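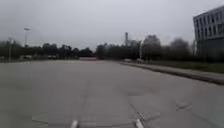

Monday, late. Quick one before I fall asleep on the pen. Lunch walk happened, finally, after a week of eating crackers at my desk like a hamster. Went the long way round the back of Wamham, out onto the big concrete. Sky completely flat, no sun, no shadows, the kind of day my mother calls dishwater. Kept the curb and the grass on my right and just went. Trees way off at the far end and nothing between me and them. Felt my shoulders come down for the first time since I don't know when. Didn't look at phone. OK looked once. Ornella wanting to know where the Piras folder was. On her desk. Under her coat.

Steps at that point 1,310. Pathetic for one in the afternoon but better than last week, when I hit 1,000 on a whole day and was sort of proud of it.

Things I thought about out there, no order. Whether to tell Remo I don't want the Hetport job. What to do with the squash. Whether that tooth is a tooth problem or a jaw problem. Dad's birthday, card, STAMPS. Loredana (Monti, not Caruso) and what she said in the elevator about me looking tired. Who says that. I did look tired though.

Turned toward the buildings for a bit. So gray out they hardly looked lived in, all those rows of dark windows. Tried to work out if you could see our floor from there and gave up. Nice line of low trees and bushes along the bottom of the big one, I never notice it from the door side.

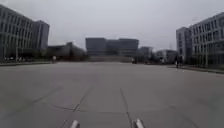

The offices, from way out on the concrete. Monday.

Followed one of the joints in the paving for a good while, heel toe, like when we were kids. The concrete is all big panels and the lines go on forever. Italo would have made a game out of it, no stepping on cracks, loser buys coffee. I'd have lost. There's a curved seam too that I never noticed before, wanders off across everything else. Spent way too long wondering about it. Patch? Old pipe? Must ask Italo, he knows that sort of thing or makes it up so well it doesnt matter.

Cold in the ears. Should of brought the hat. Hat is in the car, car is at Enora getting the brakes done, brakes are going to be a fortune. Do not think about brakes.

Then along the curb side with the sidewalk and the grass strip. Something small and pale sitting on the grass back by the trees, sign maybe, or a box. Meant to go look, checked the time, didn't. Long low block thing at the far end, looked like a barrier or a bit of wall. Thought I'd touch it and turn round, like a swimmer. Got nowhere near. Tomorrow.
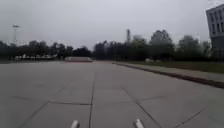
Far end, with the low block I didn't get to.

Back at my desk nine minutes late and noone said a word. Ornella had found the folder. Remo came by at four about Hetport and I said I was still thinking, coward. Loredana C. brought round lemon cake, ate mine and half of Italo's as he was on a call. Fair's fair.

Squash went in the oven, forgot it, black on one side. Ate the other side with toast.

4,000 steps by bedtime, if you count walking up and down the hall brushing my teeth. I do count it.

Tomorrow: hat. Stamps. Ring dentist. Tell Remo.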